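Gripper Width Estimation and Grasp Segmentation from Wrist-View Fisheye Video

Project report, Perception and Control Lab course
Group: Syahrul Wijaya, Renata Brzozowska, Sơn Giáp
Supervisor: Bogumił Domański

1. Background

The course project builds on Vekier, the lab's processing pipeline for demonstrations recorded with a hand-held gripper. Vekier takes a raw wrist-view video and produces a sequence of camera poses, gripper widths and phase labels that can be used to train a manipulation policy. Our part was the gripper width estimator and the phase segmenter. The pose tracker was already working and we treated it as given.

Held bottles of yellow-green drink, wrist view: 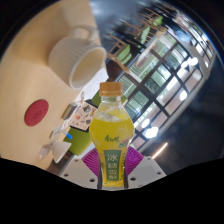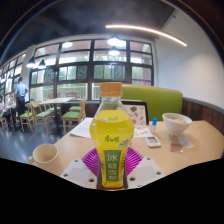
The previous width estimator used color thresholding in HSV space to find the two finger pads, took the centroid of each blob, and converted the pixel distance between centroids into a width using a linear fit. It had been tuned on recordings from one bench under fixed lighting. On recordings from other rooms it failed in two ways. First, the threshold picked up pink and red objects in the background and moved one centroid by a large amount. Second, the linear fit was poor near the fully open position, where the pads move toward the part of the lens with the most distortion.

The phase segmenter did not exist. Demonstrations were split by hand into approach, close, carry, and release, which took longer than recording them.

2. Requirements

We agreed on the following with the supervisor at the start:

The estimator must return a width for every video frame, together with a confidence value. A missing width is not allowed, because the downstream loader drops the whole demonstration if any frame lacks one.

Mean absolute width error must be below 2 mm on the calibration recordings.

The segmenter must run on the output of the estimator and the pose tracker only. It must not look at the image. This was requested so that the same segmenter can be used on robot logs, where width comes from an encoder.

Both must run on a laptop without a GPU.

3. Method

3.1 Finger localization

The mounting of the camera relative to the gripper body is rigid, so the pads can only appear along a short, known curve on each side of the image. We recorded one calibration video in which the gripper opens and closes slowly six times against a printed scale, and marked the inner edge of each pad by hand in a subset of frames. A second-order polynomial was fitted to the marked points on each side. All later processing is limited to a band around these two curves.

Inside each band the image is resampled into a straight strip, so that pad motion becomes a shift along one axis. Localization is then a one-dimensional search. For each strip we compute two signals:

a) a color score, from the distance to the pad color in the a and b channels of Lab space;
b) a texture score, from the response of a small bank of oriented filters matched to the rib spacing of the pads.

The two scores are multiplied and the position of the strongest falling edge is taken as the inner edge of the pad. The texture score removed nearly all of the false matches on background objects. It costs more to compute than the color score, but the strips are small and the total is still well under the time available for one frame.

The ribbed pads bend when they press on something. Under load the inner edge wraps partly around the object and the visible edge moves toward the root of the finger. We first tried to model this with a correction term that depended on closing speed. It made the error worse on slow grasps and was removed. The final version measures the edge at a point low on the pad, close to the mounting plate, where bending is small. This gives the width between the finger roots and not the diameter of the object. For training a policy this is the more useful quantity, as it is what the robot's gripper controller accepts as a command.

3.2 Width conversion

Strip position is converted to width with a lookup table built from the calibration video and smoothed with a monotone cubic interpolant. Each side gets its own table. The two half-widths are added. If the confidence of one side falls below a threshold, its half-width is replaced by the other side's value, which is valid because the fingers are mechanically coupled. If both sides are below the threshold, the last good value is held and the confidence is set to zero.

3.3 Phase segmentation

The segmenter is a hidden Markov model with four states. The observation vector at each time step has three elements: filtered width, width rate, and speed of the camera origin from the pose tracker. Emissions are Gaussian with diagonal covariance. The allowed transitions are approach to close, close to carry, carry to release, and release back to approach. We also allow close back to approach, to cover grasps that miss and are tried again.

Parameters were initialized from 24 hand-labeled demonstrations and refined with a few iterations of expectation maximization. Decoding uses the Viterbi algorithm over the whole demonstration. No online version was written.

A minimum duration of six frames per state is enforced by expanding each state into a chain. Without it, the decoder produced very short carry segments whenever the operator paused while closing.

4. Implementation

The code is in Python with NumPy and OpenCV. The strip resampling maps are computed once per calibration and cached. The estimator is a Vekier stage, configured through the same YAML file as the pose tracker, with these parameters:

calibration_path
pad_color_ab
rib_filter_scale
confidence_threshold
hold_last (default true)

Fiifi Issahaku from the parallel project group wrote the log reader for the robot side, which let us run the segmenter on encoder data without changes.

One defect took most of February to find. The width trace showed a regular step at intervals of 300 frames. The cause was in the video reader, which reopened the file at each chunk boundary and returned the last frame of the previous chunk a second time. From then on the widths lagged behind the poses by one more frame per chunk. The fix was a single line, and a test was added that compares frame timestamps across chunk boundaries. Earlier results were discarded and computed again.

5. Evaluation

5.1 Width error

Ground truth for the calibration recordings came from the printed scale, read by two group members independently. Where the readings differed by more than 1 mm the frame was read a third time.

Mean absolute error, old estimator: 4.8 mm
Mean absolute error, color score only, new curves: 2.9 mm
Mean absolute error, color and texture: 1.3 mm

The requirement is met by the full version only. The largest remaining errors occur at full opening, where the pad edge is close to the limit of the band.

5.2 Segmentation

A separate test set was labeled by hand with 1157 phase boundaries. A predicted boundary counts as correct if it is within five frames of the labeled one and has the same type.

Approach to close: 93 percent correct
Close to carry: 88 percent correct
Carry to release: 91 percent correct
Release to approach: 84 percent correct

The lower figure for release to approach is partly a labeling problem. The two people who labeled the data did not agree on whether the phase ends when the fingers stop moving or when the hand starts to move away. The written definition was changed afterward to use the first of these, but there was no time to label the test set again.

Close to carry errors are mostly early. With objects that are heavy for their size, the operator tends to keep squeezing for a short time after the fingers make contact. The width is almost constant in this interval and the model moves to carry before the object is lifted. Adding the vertical component of camera velocity as a fourth observation helped on a small sample, but it depends on the pose tracker having found the direction of gravity, and this is not always the case at the start of a recording.

5.3 Run time

On a laptop CPU the estimator processes video slightly faster than it was recorded. Most of the time is spent on decoding the video. The segmenter needs less than a second per demonstration.

6. Limitations

The pad color is a configuration value and has to be set again if the pads are replaced with a different material. The rib filter scale also assumes one pad geometry. We looked at estimating both from the first second of each recording and consider this possible, provided the gripper starts open and away from any object.

Bright windows cause the camera's automatic exposure to change quickly when the wrist turns. The color score drops for a few frames until exposure settles. The hold logic covers this, but a grasp that closes during such an interval gets a width trace with a step in place of a ramp. Locking exposure would avoid it at the cost of dark images near the table.

Confidence values are not calibrated. They are useful for ranking frames and should not be read as probabilities.

7. Remaining work

The label definition for release to approach needs to be applied to the test set. The gravity check should be exposed by the pose tracker as a flag so the fourth observation can be switched on when it is valid. Sơn Giáp will continue with the self-calibration of pad color as a thesis topic. The merged branch, the calibration video and the labels are stored in the course repository under width_phase.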